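Home & Kitchen | Slow Living

511 shares

My grandmother kept her bread dough on the windowsill, and for years I thought that was simply where dough lived. It was only when I moved to Rirkow, where the kitchens are small and the winters long, that I learned how much a loaf cares about the room it rises in.

The bakers at Pimard, down by the river, let theirs sit overnight and shape it at three in the morning - an hour I have no wish to meet. At home I start after supper and let the fridge do the waiting.

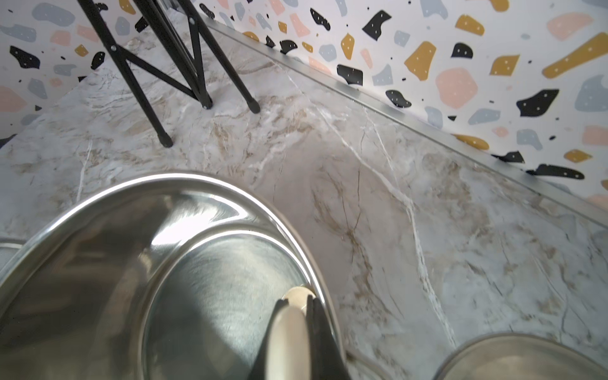

Marble with a bright white vein, against a terrazzo backsplash.

A cool surface is kind to a buttery dough, though my plain Chávez flour loaf will put up with almost anything, including me. Fold it two times, cover it with a damp towel and go read something. By July you'll want to cut the rise short, and I do mean short!

Comments (3)

My dough takes up to 2 days in the fridge and tastes better for it.

Love that backsplash, so cheerful.

Does this work with rye?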